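Ce site utilise des cookies pour mesurer son audience. Accepter | Refuser | Paramétrer

Imprimer cet article | Envoyer par e-mail

4. Ce que racontent les registres de demandes

4.1. Constitution du corpus

Tout organisme public qui reçoit des demandes d'accès à des documents en garde, sous une forme ou une autre, la trace. C'est cette trace que nous avons voulu lire. L'idée paraît modeste et elle s'est révélée d'une richesse que nous n'avions pas anticipée : un registre de demandes dit à la fois ce que le public cherche à savoir, ce que l'administration accepte de montrer et, entre les deux, le temps qui passe.

Nous avons donc adressé la même lettre aux 60 organismes du district de Drarnham dont la liste figure en annexe A : services municipaux, établissements de santé, régies des eaux et des transports, écoles supérieures. La lettre réclamait, pour la période étudiée, la date de réception de chaque demande, son objet en clair, la date de la réponse, la décision prise et le motif invoqué en cas de refus. Aucune donnée nominative n'était sollicitée. Nous avions rédigé cette dernière phrase avec un soin particulier, et elle a pourtant suscité la moitié de la correspondance qui a suivi !

Les réponses sont arrivées dans tous les états imaginables. Les plus agréables à traiter étaient des tableurs exportés de Fluveck, le logiciel de gestion du courrier que plusieurs services du district ont en commun ; les colonnes y portent les mêmes intitulés, les dates sont au même format, et l'on se prend à rêver d'un monde entièrement rempli de fichiers semblables. D'autres organismes ont transmis des impressions numérisées, parfois de biais, parfois annotées à la main. Une régie a envoyé son cahier, page par page, avec les ratures. Ces ratures sont un régal pour qui s'intéresse aux pratiques : on y voit un « refusé » biffé, remplacé par « partiel », puis par « communiqué », le tout de la même encre.

Après transcription et suppression des doublons, le corpus compte 2 902 demandes. Il est, à notre connaissance, le premier de cette taille à porter sur un district entier, et nous l'avons déposé avec son dictionnaire de variables pour que d'autres puissent y puiser.

4.2. Codage des objets et des motifs

L'objet de chaque demande a été codé par deux lecteurs travaillant séparément, à l'aide de la grille Numuver, que nous avons adaptée sur deux points. Nous avons d'abord séparé les marchés publics des subventions, que la grille d'origine réunit sous l'étiquette « dépenses ». Nous avons ensuite créé une catégorie pour les demandes portant sur le fonctionnement même du service (organigrammes, notes internes, calendriers de réunion). Les désaccords entre lecteurs ont été tranchés en séance, dossier ouvert sur la table, et les cas restés douteux portent un drapeau dans le fichier déposé.

Le codage des motifs de refus a demandé davantage de patience. Beaucoup de registres se contentent d'un mot : « confidentiel », « volumineux », « sans objet ». Lorsque la lettre de refus nous avait été communiquée, c'est elle qui a fait foi ; sinon, nous avons conservé le mot du registre tel quel, sans chercher à le rattacher à une exception prévue par les textes. Ce choix laisse une catégorie résiduelle bien garnie. Nous l'assumons volontiers, car cette catégorie est elle-même un résultat : elle mesure la part des décisions dont la justification ne survit pas à l'enregistrement.

4.3. Des refus très inégalement motivés

Parmi les demandes du corpus, 1 065 ont donné lieu à un refus total ou partiel. La distribution des motifs réserve de belles surprises. Nous nous attendions à voir dominer la protection de la vie privée, omniprésente dans les entretiens exploratoires. Or le motif le plus fréquent est la charge de travail, souvent exprimée par le seul adjectif « excessif ».

Nous avons voulu savoir à partir de quand une demande devient excessive, et c'est sans doute la partie de l'enquête qui nous a le plus passionnés. Trois services appliquent un seuil interne de 2 000 pages, que nous n'avons retrouvé dans aucun règlement publié. Le chiffre circule d'une note à l'autre, avec la même tournure de phrase, ce qui laisse supposer une source commune. Nous avons remonté la piste jusqu'à un support de formation non daté ; au-delà, la trace se perd. Ailleurs, la limite dépend de l'agent, de la saison, du nombre de photocopieurs en état de marche. Les refus pour charge excessive culminent d'ailleurs en janvier, au moment de la clôture des comptes, et le phénomène s'observe dans les petits services comme dans les grands.

Autre enseignement réjouissant : la relance paie. Les demandeurs qui écrivent une seconde fois obtiennent plus souvent une communication au moins partielle, y compris lorsque leur second courrier n'ajoute aucun argument nouveau. L'effet est net pour les marchés publics, plus faible pour les documents internes. Il faut toutefois rester prudent dans l'interprétation, puisque ceux qui relancent sont peut-être aussi ceux qui formulent le mieux leurs demandes. Notre fichier ne permet pas de démêler les deux, et nous serions ravis qu'une autre équipe s'y essaie avec le texte intégral des lettres.

4.4. Lisibilité des pièces transmises

Obtenir un document et pouvoir s'en servir sont deux choses distinctes. Nous avons fait passer les pièces numérisées dans Lui, un outil libre de reconnaissance de caractères, puis relu un échantillon à la main. Les tableaux imprimés en petits caractères résistent mal, surtout lorsque les filets des colonnes touchent les chiffres. Les caviardages, eux, sont d'une variété étonnante : marqueur, bande de papier, rectangle noir sous lequel le texte demeure sélectionnable. Dans ce dernier cas, nous avons averti l'organisme concerné et retiré la pièce du dépôt.

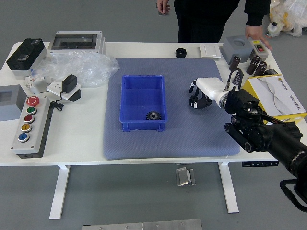
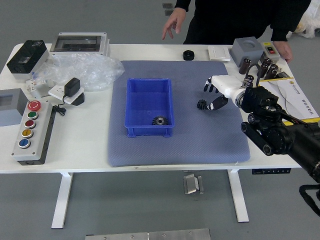 Figure 4. Bac en plastique bleu contenant un petit engrenage foncé, et main robotisée à sa droite (deux vues).

Les organismes qui publient leur registre de leur propre initiative transmettent aussi des pièces plus propres, avec des colonnes nommées et des dates complètes. Le lien mérite d'être examiné de près : la section 5 reprend la question à partir des délais de réponse, organisme par organisme, en isolant les exports Fluveck du reste du corpus.

Imprimer cet article | Envoyer par e-mail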